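The Last Hour at the Sink

My mother had a rule that you could tell everything about a household from its sink at ten o'clock at night, and I spent most of my twenties hoping she would never drop by at ten o'clock at night. I have been thinking about her rule again this spring, after a string of afternoons spent in other people's kitchens, watching how they clear up, what they wash by hand and what they trust to the machine.

The one I keep going back to is the shared kitchen at Drarnell, where 67 people have a key and, as far as I can tell, 67 opinions about where a wet plate ought to go. Sadia Cheema has looked after the place since February of last year. She came from hotel catering, where she once closed down a banquet for 401 guests and had the last fork dry by midnight, and she talks about dish racks the way other people talk about their gardens.

Her first change was a small one. She moved the black rack off the counter and into the sink itself.

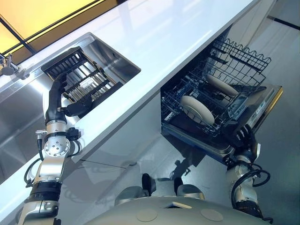 It sounds like nothing, I know, but anybody who has shared a kitchen will remember the puddle. A rack on the counter drips, the drips creep toward the edge, somebody throws a towel over them, and by Friday the towel has a smell and a personality. With the rack down in a steel basin the water simply runs where water is meant to run, and the white countertop stays free for chopping and for leaning on with a cup of tea (a use that kitchen designers never seem to plan for!).

The catch, of course, is that you lose your sink. Sadia's answer is the dishwasher, which sits right under the counter, close enough that you can rinse a plate and stand it in the lower rack without taking a step. Plates go below, on edge and all facing the same way. The upper rack is for cups and small bowls, and she will not be argued with about wooden spoons – they are washed by hand, dried at once and put away.

Khairul Krishnan, who bakes there before most of us are awake, was against the whole thing for the first 2 weeks. He likes a deep, empty sink and plenty of elbow room, and he told me so at some length over a very good cardamom bun. What brought him around was the scraping. Once people had nowhere to abandon a dirty pan, they began to scrape it and deal with it, and he stopped finding other people's porridge at five in the morning. 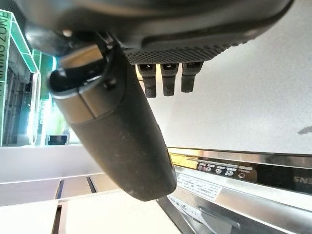

I tried the same arrangement at home, with mixed results. My sink is a good deal narrower, and the first rack I bought was too wide by the thickness of a finger, so back to the store it went. The second one fits if I set it at a slant. My husband thinks it looks untidy. I think it looks like a kitchen where somebody has just had supper, and I find I don't mind that at all.

If you want to try it, measure the bottom of the basin as well as the top, as many sinks narrow on the way down. Lift the rack out every couple of days and give the steel a wipe, and check underneath for teaspoons. Sadia does hers on Mondays and Thursdays, with the radio on, and she has offered to come and look at mine. I've told her any time before ten.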